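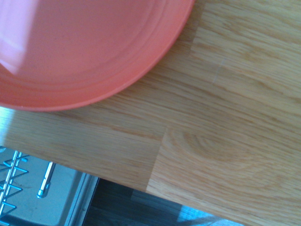

Fig. 1. Wrist camera view: pink plate on the wood countertop, open dishwasher below.

Barkwood Shared Workshop
Build Your Own Kitchen Arm, Session 4 handout: Plates, edges and the wrist camera
Notes revised Jun 27, 2021

Welcome back! Last session we got the arms moving, and it was great to see so many of them wave at each other across the benches. Tonight we give them something to look at. By the end you should have a wrist camera mounted, a plate detected, and (if your gripper fingers survived the trip home) a first slow approach to the rim.

Bring your arm, your controller box, the short USB cable from the kit and one plate you don't mind losing. Plastic is best. Please bring one plate only, the bench space fills up fast.

1. Mounting the camera

The bracket in the kit is the Nukatville pattern, version 2. It clamps on behind the gripper with two small screws, and the lens should look past the fingers toward whatever they are about to touch. Tighten the screws until the bracket stops turning, then stop! Printed plastic cracks easily, and I have a drawer full of proof.

Route the cable along the inside of the forearm with a loose loop at the elbow. Move the elbow through its full range by hand before you power anything. If the loop pulls tight at any point, give it more slack and try again.

2. What a close view does to a plate

Look at Fig. 1 again. Up close a dinner plate stops being a circle. What we get is a piece of arc, and our detector has to work from that piece. I love this problem, because the fix is pure high school geometry: any three points on an arc that aren't bunched together give you the center and the radius. We use many more than three and let the fit average out the noise.

One caution. The circle fit assumes the camera is looking straight down. Tilt it, and the plate's outline turns into an ellipse. The script corrects for tilt using the joint angles, so your joint zeros from Session 2 need to be right. If your fitted centers come out consistently shifted to one side, go back and redo the zeros before touching any code.

The plate in the figure also has concentric ridges inside its rim. Each of those is a perfectly good arc as far as an edge finder is concerned, and a greedy fit will happily lock on to the wrong one. Keep the outermost arc. In the script this is the setting called outer_only, and it should be on.

3. Color first, then edges

Salmon pink on honey-colored wood sounds like an easy split, but both are warm colors and they sit closer in hue than you'd guess. Then there is glare. At the top left of the plate the pink washes out to nearly pastel, and the wood just below the plate goes pale as well. If you threshold on hue alone, expect ragged holes wherever the light is strongest.

Try it in this order:
- Convert to HSV and look at the saturation channel by itself.
- Pick a threshold from a shaded part of your plate, then widen it until the bright part joins up.
- Fill the holes in the mask.
- Run the edge finder on the mask, and leave the original picture out of it for now.

The wood has edges of its own, too. Grain lines, joints between the strips and that lovely oval swirl all light up when you run an edge finder on the raw picture. Working from the mask makes nearly all of it disappear, and the first time you see that happen is a real treat.

4. The long straight line

The countertop's front edge crosses the lower part of Fig. 1 on a diagonal. We want that line very much! Past it there is a drop, and the depth estimate jumps. Your arm must know which side of the line it is on before it lowers anything.

Set the safety margin to 60 mm to start with. The script won't lower the gripper inside that margin unless you hold down the enable button. Leave the margin alone tonight, even if your arm is behaving beautifully.

Shiny metal is the other thing to watch. The dish rack tines give hard bright highlights that can shift as the camera moves, so they make poor landmarks. We will come back to racks in Session 6 with the Dağdelen notes on slot finding, which are wonderful and a little bit long.

5. Bench exercise

a. Place your plate on the bench, well back from the front edge.
b. Jog the arm until part of the rim is in view. Part is fine.
c. Save 16 pictures, moving the wrist slightly between each one.
d. Run fit_rim on the folder and write down the radius for each picture.
e. Measure the plate with a ruler and compare.

My own practice folder has 3,212 pictures in it, and the 985 with strong glare are kept in a subfolder called bright. Copy that one if your bench is in the dim corner. It will teach your threshold some manners.

6. Before next time

Tidy your cable, back up your settings file and read the Bristident gripper sheet, pages on finger pads only. Next session is the first real grasp, so bring spare pads and the same plate.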